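I'd been trying to get Ifeanyi Ogbonna to sit down with me since December, and when he finally said yes he had one condition, that we do it in his kitchen so he could keep an eye on a pot of beans. Fine by me! I like beans.

If you've spent any time on the mail-order tea boards you'll know his name. He writes the Odov letter, a four-page thing that goes out by actual post to 896 subscribers, and it's the only tea writing I read all the way through, including the part at the back where he complains about shipping rates.

"I didn't even like tea," he told me before I'd got my coat off. "My mother drank it with so much evaporated milk you could stand a spoon in it. I was a soda kid. Then I got a job at Malhotra, the importer, doing invoices, and they had these samples lying all over the place and I was too cheap to buy lunch drinks."

He was at Malhotra for 12 years. Invoices first, then the warehouse, then buying, which meant three trips a year and a lot of very early buses up very steep hills. I asked him if that was as romantic as it sounds and he laughed so hard he had to go stir the beans.

"You're carsick. That's the job. You're carsick and then somebody hands you forty cups and wants to know what you think of each one."

The letter started when he left. He'd kept notebooks the whole time, and a friend at Esten (the little print shop over on the canal side, they did my sister's wedding invitations) offered to run off a first issue if he'd pay for the paper. He mailed it to everybody in his address book - his dentist got one. His dentist still subscribes.

I wanted to know what he thinks people get wrong, and I figured he'd say water temperature, because everyone says water temperature. He waved that off.

"Boil it, wait a bit, pour it. You're fine. What kills me is storage. People spend real money on a nice oolong and then they leave it in a glass jar on the windowsill because it looks pretty. Two months later they write me and say the seller cheated them."
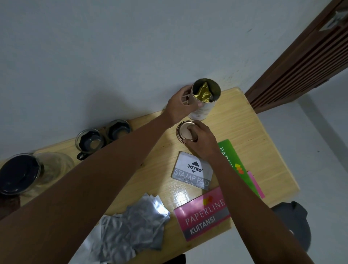 Storage is the subject he can talk about until the beans burn, and he nearly did. Light, air, heat, damp and smells, in that order, though he changed the order twice while I was writing it down. His own setup is very plain. He likes a metal canister with a round lid, and he leaves the tea in its foil bag inside, all crumpled down so there's less air in there with it. No scooping it out loose, no decanting. "The bag is doing most of the work," he said. "The can keeps the light off and stops me from crushing it when I put the rice on top." I went home and did this with everything I own, by the way, and had to buy more cans.

He's much less fussy about what goes in them. His everyday tea is a broken-leaf black from a blender called Vuvano that costs next to nothing, and he drinks it in a mug with a chip in the rim. I'd brought him something fancy, a spring green I was pretty proud of, and he sniffed it, said "oh, that's lovely," and then put the kettle on for the Vuvano anyway.

We got to money, because I'm nosy. The letter pays for itself and a little over. His most expensive issue ever was the one with the fold-out map, which cost him 1,619 dollars in printing, and he says he'd do it again tomorrow if Esten would let him. They've asked him please not to.

So what's next? He's working on an issue about iced tea, which he expects will get him some angry mail. "I put lemon in it," he said. "I put sugar in it. I'm from a hot place, what do you want from me?"

The beans were great. He sent me home with a tub of them and a back issue I was missing, the one on smoked teas, and made me promise to keep those two in separate bags.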